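4.2 Colour names in the fitting room

Bustos claims that shoppers in the Cirwood trial agreed on garment colours 90 per cent of the time. We doubt it. Her 500 swatches were sorted by staff who had already read the labels.
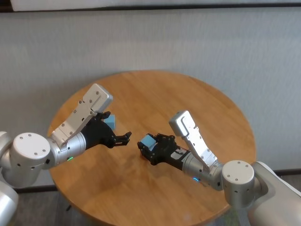
Figure 3. Light-blue cubes over a round table.

Pilkington's reply fares little better. She treats "light blue" as a settled term — the cubes in Figure 3 would qualify — yet designers at Furkby split it into several shades, and none of them match hers.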